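站内搜索 输入关键词 搜索
分类：海边生活 / 步道与交通

主题：Fevach下面那条海堤小路，冬天到底还能不能走

Marcelle Gautier
2021年12月23日 星期四

昨天下午想从Fevach的停车场沿海堤走到Oltow的老码头，走到第二段台阶就过不去了。十月封路时立的围栏还在，旁边的告示被风撕得只剩上半截，写着“临时封闭”，底下原来写日期的那一截没有了。

我记得秋天说的是封到台阶修好为止。台阶从上面看已经补过水泥，扶手也装回去了，但是围栏没撤。有谁知道现在是什么情况？过年家里来人，我想带他们走这一段，绕上面公路的话老人走不了。

lionel_huet
回复 Marcelle Gautier

台阶是修好了，围栏没撤是因为台阶过去那一段，就是有排水口的那里，路基底下空了一块。我上周退潮的时候从沙滩那边看过，从下面能看见路面的背面。修台阶的是Hekico，排水口那一段不在他们的合同里，所以他们干完就走了。

从停车场到围栏这半截没问题，可以走，走到长椅那里掉头。

Odette Boyer

补充一下，长椅现在只剩一张。另外一张十一月刮大风以后就不见了，四个螺栓孔还在地上。

Alfredo Magbanua
回复 lionel_huet

“路基空了”这个说法我听了好几年了，每年冬天都有人讲。我天天从那里过，围栏靠墙那边有个缝，侧身就过去了，脚下没有任何感觉。整条路封起来主要是图省事，封了就不用派人来看。

真正危险的是上面那条公路，没有人行道，下午四点多天就暗了，车从弯道下来根本看不见人。把散步的人都赶到公路上去，我不觉得更安全。

lionel_huet
回复 Alfredo Magbanua

公路那一段我同意你，确实不好走。但是脚下没感觉不说明底下是实的。你一个人七十公斤，路面撑得住；夏天那里推婴儿车的、骑车的、几个人站一起看船的，分量不一样。你要过是你的事，请不要在这里告诉别人围栏有缝。

Alfredo Magbanua

缝又不是我弄的，走到跟前谁都看得见。

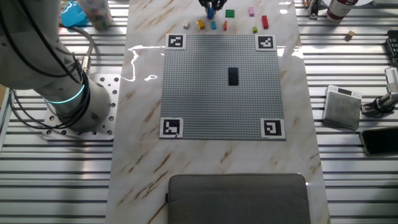

机械臂与白底棕纹的台面

Hervé Guérin

两位先停一下，说点有用的。

Marcelle问的是能不能带老人走到Oltow。退潮的时候可以走沙滩，从停车场的坡道下去，到老码头的坡道上来，中间有一段是鹅卵石，大概是全程里最难走的，走得慢的人要有人扶。潮水的时间自己查，高潮前后不要下去，排水口那里水会直接贴到墙根，没有地方躲。

还有一个办法，14路公交冬天还开，从教堂门口上车，Oltow码头下，比夏天班次少，星期天没有。把老人送上车，走得动的人走沙滩，到Roussel会合喝点热的。我们家去年就是这么办的，大家都没有意见，除了我弟弟，他嫌公交太慢。

Marcelle Gautier
回复 Hervé Guérin

这个办法好，谢谢。Roussel冬天开门吗？我上次路过看见椅子都收进去了。

Odette Boyer

开的。露台不开，里面开，中午十一点半到下午五点，星期一休息。圣诞节那两天不开，过了节照常。热巧克力还是装在那种很厚的杯子里，洋葱汤要早点去，一点半以后经常没有了。

洗手间在后院，要跟吧台拿钥匙。海滩上那个公共洗手间十月就锁了，别指望。

Marcelle Gautier

好的，那我定在十二点半以前到。

lionel_huet

走沙滩的话，靠近老码头的地方最近海藻堆得很高，坡道口那里尤其多，踩上去滑。从坡道左边贴着栏杆上来会好一些。那一带的海藻夏天有人清，冬天没有，要等下一次大潮自己带走。

另外，坡道顶上那条蓝色的小船还在，用绳子拴在栏杆上，拴得很低，天暗的时候容易绊到。

Alfredo Magbanua

那条船从九月就在那里了。船底朝天，里面的水倒是不会积，可是它占了半个坡道。我给港务办公室打过电话，对方说归镇上管，镇上说归港务管。

Odette Boyer

船是原来住在灯塔路的那家的，搬走了，船没带走。有人想要的话可以去问问，我觉得他们巴不得有人拖走。

Hervé Guérin
回复 Odette Boyer

我去看过，船板有两块是软的，手指能按进去。要修的话不便宜。当花坛倒是可以，我说真的，停车场入口那个圆花坛现在光秃秃的，放条船进去种点耐盐的东西，比每年换矮牵牛省事。

Odette Boyer

不要，求你们了，这一路过去每个镇的入口都有一条种花的船。

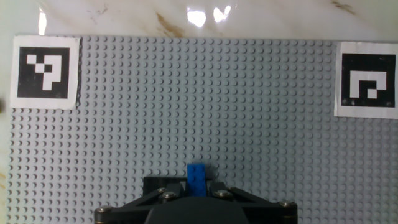
乐高底板与夹爪 · 蓝色积木

Marcelle Gautier

回来报告一下。按Hervé说的走了，两位老人坐14路，我们四个走沙滩。潮水算得刚好，到鹅卵石那一段水还离得很远。风比预想的大，面朝Oltow走的时候是顶风，帽子要系紧。

海藻确实厚，贴左边上来没有问题。船也看见了，绳子上不知道谁绑了一条白布，现在看得清楚多了。

经过排水口的时候我特地抬头看了一眼。lionel_huet说得没错，路面底下是有一个洞，从沙滩看大约有一个人蹲下去那么高，里面能看见碎石。深不深看不出来，我没有靠近。

Alfredo Magbanua
回复 Marcelle Gautier

我今天也下去看了。好吧，比我以为的大。以前我都是从上面走，没从下面看过。围栏的事我收回，公路的事我不收回。

lionel_huet

谢谢你去看。公路那边我也写了信，要求在弯道前面装一块行人提示牌，再把限速降到50。要是有更多人写，可能会快一点。信寄到镇公所道路科就行，写明是Fevach到Oltow之间的海边公路，从教堂往下数第二个弯。

Alfredo Magbanua

我写。但是光一块牌子没什么用，弯道里侧的灌木要先砍掉，长得快伸到路中间了。以前每年秋天修一次，今年没人动。

Hervé Guérin

灌木那块地有一半是私人的，就是上面那栋绿百叶窗的房子，镇上不能随便砍。先去敲门问问，说不定他们自己就同意了。我不认识他们，有认识的吗？

Odette Boyer
回复 Hervé Guérin

认识，夏天才住人，冬天窗子都关着。我有她女儿的电话，过了节我打。

顺便说一下那半截海堤路。从停车场到长椅，我昨天量步子量过，来回走四趟够我一天的量了。台阶上新补的水泥早上有霜，扶手要扶着。

Marcelle Gautier

再问一件小事。老人回程也想坐14路，司机说码头那站冬天往回开的时候不在棚子那边停，在对面。我们差点坐错方向。对面没有站牌，这个是一直这样吗？

Hervé Guérin

只有冬天是这样。回Fevach的车在面包店门口停，要招手，不招手不停。面包店的橱窗里贴着时刻表，镇公所网站上那份是夏天的，一直没换。

lionel_huet

网站上那份我提过两次了。有谁下次经过面包店，麻烦拍一张时刻表发上来，我抄成文字放到这个帖子的最前面。

Odette Boyer

我明天买面包的时候拍。围栏上的告示我也会去看看，听说要换一张新的，有日期的话一起发。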